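ホーム　ニュース　サービス　店舗　会社情報　採用　お問い合わせ

大きな器の貸し出し「Kukness」、5月に受付開始　食卓の天板の手入れも同じ窓口で

2023年3月23日
Gasar株式会社

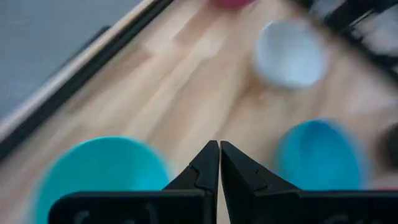 Gasar株式会社(代表：カシミロ・シフエンテス〈Casimiro Cifuentes〉)は、家庭用の大型の器を必要な日だけ貸し出すサービス「Kukness(ククネス)」の受付を5月に開始します。あわせて、木の食卓の天板を点検し、手入れを行う出張作業の申し込みも同じ窓口で受け付けます。受付と受け渡しは、当社が運営する店舗「Gukberg(グクベルグ)」で行います。

当社は昨年から、店舗の近隣に住む405世帯の協力を得て、器の貸し出しを試験的に行ってきました。試験期間中の貸し出しは延べ2527回でした。このうち1417回が、盛り鉢やサラダ用の深い鉢など、両手で持つ大きさの器の貸し出しです。小皿や取り皿は手持ちで足りている家庭が多く、年に数回しか使わない大きな器を借りたいという要望に偏りがありました。正式なサービスでは、この結果をもとに、取り扱いを大型の器に絞ります。

■開始の背景

大きな鉢は、正月や誕生日、親族の集まりなどでは必要になりますが、ふだんは棚の奥や吊り戸棚の上段に置かれます。重ねてしまうと下のものが取り出しにくく、別の場所に置くと幅をとります。試験に参加した世帯への聞き取りでは、器を買わない理由として、価格よりも置き場所を挙げる回答が目立ちました。集合住宅に住む世帯だけでなく、戸建ての世帯からも同じ回答がありました。

また、すでに大きな器を持っている世帯の中にも、色を変えたい、来客の人数に合わせて追加したいという理由で利用する例がありました。ある世帯では、手持ちの白い鉢をご飯ものに使い、借りた青緑色の鉢を葉物のサラダに使っていました。別の世帯では、料理には使わず、果物を入れて食卓の中央に置いていました。

当社はもともと食卓と椅子の販売、修理を行う会社です。器を扱うようになったのは、店舗に展示する食卓の上に器を並べたところ、その器を買いたい、あるいは借りたいという問い合わせを受けたことがきっかけでした。当初は展示品をそのまま貸していましたが、返却時の確認方法や破損時の扱いが決まっておらず、店頭での説明に時間がかかりました。試験では、この部分の手順を整えることを目的の一つとしました。

■貸し出す器

取り扱うのは、盛り鉢、深鉢、浅鉢、大皿です。色は青緑、白、生成り、濃紺、からし色を用意します。いずれも無地で、口縁に丸みをつけた形を中心に選んでいます。柄のある器は、試験期間中に利用が少なかったため、開始時点では扱いません。

色のうち、試験期間を通じて最も希望が多かったのは青緑です。木肌の明るい食卓に置いたときに色がはっきり見えること、トマトや卵、白身魚など色の異なる料理を盛りやすいことが、利用者の感想に書かれていました。一方で、煮物や揚げ物には濃紺や生成りを選ぶ方が多く、料理によって希望が分かれます。店頭では、実物を食卓の上に置いて色を確かめることができます。

器は陶器、磁器、樹脂の三種類の素材から選べます。素材によって重さ、電子レンジや食器洗い機の使用の可否が異なるため、器ごとに札をつけて表示します。小さな子どものいる家庭や屋外での利用には樹脂を、温かい料理には陶器または磁器をご案内しています。

料金は、大きさや素材にかかわらず、器一点につき一泊300円(税込)です。二泊目以降も同額を加算します。保証金はいただきません。

■利用の流れ

1　予約
店頭または電話で、利用日、器の種類、色を指定します。年末年始と5月の連休は予約が重なることが見込まれるため、第二希望の色も伺います。

2　受け取り
予約した器をGukbergの店頭でお渡しします。口縁、底、内側の傷の有無を、係員と利用者の双方で確認し、控えに記入します。器は布で包み、持ち手のついた箱に入れてお渡しします。箱は返却時にも使います。

3　利用
料理を盛る、果物を置く、取り分け用に使うなど、食卓での用途に制限はありません。直火とオーブンでの使用はお断りしています。金属の道具で内側を強くこすると跡が残ることがあるため、取り分けには木または樹脂の道具をおすすめします。

4　返却
料理の残りを取り除き、水ですすいだ状態でお持ちください。洗剤での洗浄と乾燥は当社で行います。油分が残っていても追加料金はかかりません。

5　破損した場合
欠けや割れが生じたときは、破片を触らずに紙で包み、そのままお持ちください。通常の使用による破損は、器一点につき一度に限り、当社が費用を負担します。紛失の場合は、控えに記載した金額をお支払いいただきます。

■天板の点検と手入れ

器の貸し出しと同時に受け付けるのが、木の食卓の天板の点検と手入れです。作業は、家具工房Bettencourt(ベッテンコート)が担当します。同工房は当社の店舗で販売する食卓の製作を担っており、Gukbergの展示用の食卓も同工房の製作です。

大きな器は底の面積が広く、料理を盛ると重くなります。天板の上で引きずると、底の縁が木目に沿って細い跡を残すことがあります。また、底に水滴がついたまま置いておくと、輪の形のしみになります。試験期間中、器を返却に来た利用者から、以前からあるしみや傷を直せないかという相談が続きました。器を扱う窓口で食卓の相談も受けられるようにしたのは、このためです。

対象となるのは、家庭で使われている木の食卓です。当社で購入した品に限りません。淡い色の木を使った天板は、日の当たる側と当たらない側で色の差が出ることがあり、部分的に削ると、そこだけ明るく見える場合があります。Bettencourtでは、はじめに天板全体の色と塗装の種類を確認し、部分的な手入れで済むか、全面の作業が必要かを説明したうえで見積もりを出します。

点検では、次の点を確認します。

・表面の塗装の種類と、はがれの有無
・輪じみ、熱による白い跡、筆記具や調味料の跡
・木目に沿った細い傷と、へこみ
・板と板の継ぎ目のすき間、段差
・天板の反りと、脚とのがたつき

点検の所要時間は、食卓の大きさによって変わります。当日は食卓の上のものを片づけておいてください。椅子は動かさなくてもかまいません。しみや傷の位置に紙のテープを貼っておくと、確認が早く進みます。

軽い輪じみや浅い傷は、その場で手入れができます。全面を削って塗り直す場合は、天板を工房に運びます。預かり中に代わりの天板が必要な方には、同じ高さで使える折りたたみ式の机をお貸しします。作業費は食卓の状態によって異なるため、見積もりの際にお伝えします。点検のみの申し込みも可能です。

■日常の手入れについて

店頭では、器と天板の手入れをまとめた冊子を配布します。試験期間中に寄せられた質問と、Bettencourtの職人による回答をもとに編集しました。主な内容は次のとおりです。

食事のあとの天板は、固く絞った布で木目の方向に拭き、続けて乾いた布で拭きます。水を多く含んだ布で拭くと、継ぎ目に水が入り、段差の原因になることがあります。油がついたときは、薄めた中性洗剤を布に含ませて拭き、洗剤が残らないように水拭きと乾拭きをします。

大きな鉢を置くときは、一度持ち上げてから下ろします。位置を変えるときも同じです。底にざらつきのある器は、布や敷物を下に敷いてください。敷物を長い間同じ場所に置いたままにすると、その部分だけ色が変わらずに残ることがあります。ときどき位置をずらすか、使わないときは外しておきます。

温かい料理を盛った器は、底が熱くなっている場合があります。天板に直接置かず、厚みのある鍋敷きを使ってください。白い跡がついてしまったときは、こすらずにそのままご相談ください。研磨剤の入った洗剤や、台所用の硬いスポンジを使うと、跡の周囲の塗装までつやが変わり、直す範囲が広がります。

陶器の鉢は、使う前に水にくぐらせると、料理の色や匂いが移りにくくなります。洗ったあとは底を上にして水気を切り、しまう前に十分に乾かします。重ねてしまう場合は、間に紙か薄い布を挟みます。

■店舗での展示

Gukbergでは、受付の開始に合わせて売り場の配置を変更します。入口に近い場所に食卓を置き、貸し出し用の器を実際に載せて見られるようにします。これまで壁際の棚に並べていた器は、色ごとにまとめて食卓の脇の棚に移します。棚の段は腰から胸の高さまでとし、重い器を頭より高い位置に置かない配置にします。

食卓の天板は、明るい色の木と濃い色の木の両方を展示します。同じ色の鉢でも、下の木の色によって見え方が変わるため、自宅の食卓に近いほうで比べてください。ご自宅の食卓の写真をお持ちいただければ、係員が近い色の天板をご案内します。

塗装の異なる板の見本も用意します。オイル仕上げ、ワックス仕上げ、ウレタン塗装の板に水滴の跡をつけたものと、手入れをしたあとのものを並べ、違いを手で触れて確認できます。

■代表者のコメント

代表のカシミロ・シフエンテスは次のように述べています。

「食卓を販売していると、買っていただいたあとにどのように使われているかを知る機会はあまりありません。器の貸し出しを始めてから、返却の際に、何を盛ったか、何人で囲んだかを話していただけるようになりました。天板のしみの相談も、その会話の中で出てきたものです。

大きな器は場所をとりますし、洗うのも手間です。使う日だけ手元にあればよいという方には、借りるという方法を使っていただきたいと思います。気に入った器があれば、同じものを注文で購入することもできます。どちらにするかは、何度か使ってから決めていただければ結構です。」

■試験期間中の利用者の声

「義理の両親が来る日に、鉢を二つ借りました。片方にサラダ、もう片方に冷やした麺を入れました。取り皿は家にあるもので足りました。」

「青緑の鉢が思っていたより大きく、うちの食卓では中央に置くと取り皿の場所が狭くなりました。次は一回り小さいものを借りるつもりです。」

「すすぐだけで返せるのが助かりました。箱が大きいので、自転車の前かごには入りませんでした。」

「食卓の輪じみを見てもらいました。自分でこすったところまで含めての作業になったので、早く相談すればよかったと思います。」

大きさについての意見を受け、予約の際に食卓の幅と奥行きを伺い、置いたときの余裕をお伝えすることにしました。箱については、肩に掛けられる布製の袋を追加します。袋は樹脂の器に限って利用でき、陶器と磁器は引き続き箱でのお渡しとなります。

■今後の予定

サービス開始後は、利用の多い色と大きさから順に器を買い足します。取り皿と木の取り分け道具の貸し出しについては、開始後の要望を見て検討します。配送による受け渡しは、梱包時の破損を防ぐ方法がまだ決まっていないため、当面は行いません。

天板の出張点検は、Gukbergから当日中に往復できる地域を対象とします。対象地域の詳細は、受付開始までに店頭に掲示します。

■サービスの概要

名称：Kukness(ククネス)
内容：大型の器の貸し出し、木の食卓の天板の点検と手入れ
受付開始：5月
受付場所：Gukberg店頭および電話
貸し出し料金：器一点につき一泊300円(税込)
天板の点検と手入れ：見積もり制
運営：Gasar株式会社
天板の作業：Bettencourt

■本件に関するお問い合わせ

Gasar株式会社　広報担当
取材および器の貸し出し用素材のご希望は、当社ウェブサイトの「お問い合わせ」からご連絡ください。店舗での撮影は、開店前の時間帯に限り承ります。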